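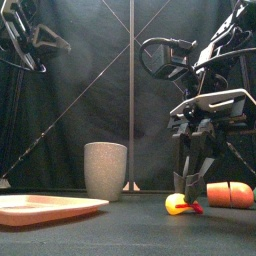 When does the new edition of The Salt Road Home go on sale? It goes on sale on 07/08/2026, in paperback, at the Liltingate bookshop in Hikulwood and in other shops that order from Trandon Press.

Home | News | New Books | Events | Contact

The historical novel by Taras Semeniuk has been out of print for many years, and used copies became difficult to find. Trandon Press, a small publisher, bought the rights last winter and decided to print it again with a new introduction and a corrected text. The first printing is 1,000 copies.

The book tells the story of Vida, a daughter of a salt trader, who must take her father's wagons across the mountains after he falls ill. She travels with a clerk who keeps the accounts and who is, as the reader learns slowly, also writing letters to her father's rival. The story has four parts, one for each season of the journey. Most of it is told by the clerk when he is already an old man, and he does not always remember the things in the same way.

Readers of the old edition will notice some differences. Semeniuk has put back a chapter which was removed before the first publication, the one about the winter in the monastery. He has also changed the names of two villages, after a reader wrote to him that they were on the wrong side of the river.

"I was thirty years younger when I wrote it, and I was in a hurry," Semeniuk said at a meeting with readers in June. "I wanted to repair the mistakes and leave the rest alone. Some sentences I would not write today, but they belong to the book."

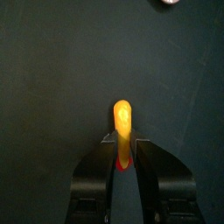 The introduction is by Yurii Skoryk, who translated two of the author's later novels. He writes mainly about the clerk and about how much we should believe him. It is better to read this introduction after the novel, in our opinion, as it tells the ending on its second page. Skoryk also prepared a short list of old trade words, with their meanings, which is printed at the back together with a map of the route.

Liltingate will keep 20 signed copies for customers who reserve by phone or at the counter. One person can reserve one signed copy. Unsigned copies can be ordered without a limit, and the shop will send them by post inside the country.

The author will read from the monastery chapter in the shop on the evening of the sale. The entrance is free, but the upstairs room is small and it is recommended to come early. After the reading he will answer questions and sign books, also old editions which people bring from home.

Trandon Press says it has no plan for a hardcover. A second novel by Semeniuk, which continues the story with Vida's children, may be printed again next year if the first one sells well.

3,273 views | 4 comments | Share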